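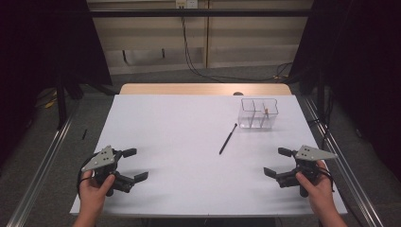
Figure 2. Organizer and pen on the white work surface.

Section 23: Setting up the desk organizer

This section covers the Kitus clear desk organizer, three-compartment model, part 2242. It applies to the shared desks on both floors of the Wurgate office. If your desk has the older Lundel tray, see Section 24 instead.

Before you start

You will need:

The organizer
A dry microfibre cloth
Dish soap and lukewarm water
The pens, clips and notes you use every day

Take everything else off the white surface and put it on a chair or in your drawer. Leave the surface itself where it is. It should sit toward the front of the desk, with a strip of the wood tabletop showing behind it and the cable grommet uncovered.

Note: The surface is meant to be lifted off for cleaning. If it has slid back over the grommet, lift it forward with both hands. Dragging it will scratch the tabletop.

Cleaning the organizer

1. Empty the organizer and turn it upside down over a bin to get rid of crumbs and staples.

2. Wash it in lukewarm water with a drop of dish soap. Run the cloth down both sides of each divider, where ink tends to collect.

3. Rinse, shake off the water and stand it upside down on a towel until dry.

Caution: Do not put the organizer in the dishwasher or use methylated spirits on it. Clear plastic goes cloudy and the cloudiness can't be polished out.

Placing the organizer

4. Wipe the white surface and let it dry.

5. Set the organizer down near the far right corner, open side up. Left-handed users can use the far left corner.

6. Keep it a little in from the edges so it doesn't get knocked when someone reaches for a cable.

7. Press lightly on each corner in turn. If the organizer rocks, check underneath for a stray clip or a bit of dried glue.

Filling the compartments

The two dividers are upright and give you three compartments, left, middle and right.

8. Left compartment: pens and pencils. Put pens in with the caps on, tip down. A retractable pen goes in with the tip clicked back.

9. Middle compartment: scissors, ruler, letter opener. Blades and points go down, always.

10. Right compartment: small things such as erasers, binder clips and spare staples. Tip them into a small dish or envelope first if you have a lot of them, as they are hard to pick out from the bottom.

11. Leave one pen out on the surface if you take phone messages. Lay it to the left of the organizer, well away from the front edge.

Note: Three or four pens is plenty. Extra pens go back to the supply cupboard, where Geeta Rawat keeps a jar for them. Dried-out ones go in the garbage.

Caution: Tall items make the organizer top-heavy, particularly a metal ruler on its own. Balance it with something in the opposite compartment, or lay the ruler flat in your drawer.

At the end of the day

12. Return loose items to their compartments.

13. Wipe down the white surface. Ink comes off with a damp cloth if you get to it the same day — after that, use the cream cleaner under the kitchen sink and rinse well.

14. Leave the organizer in place for the next person. Take personal items with you.

Weekly check

Lift the organizer, wipe under it and look along the rim and the dividers for cracks. A cracked divider can leave a sharp edge, so stop using the organizer and set it aside.

Replacements

Send the desk number and the part number to Hưng Đoàn at extension 2113. Replacement organizers are kept in the supply cupboard and are usually handed over the same day. White surfaces have to be ordered and take longer. For a desk with no grommet cover, ask Sơn Ngô.

Section last revised March 7, 2023. Replaces the one-page sheet by Toàn Tạ.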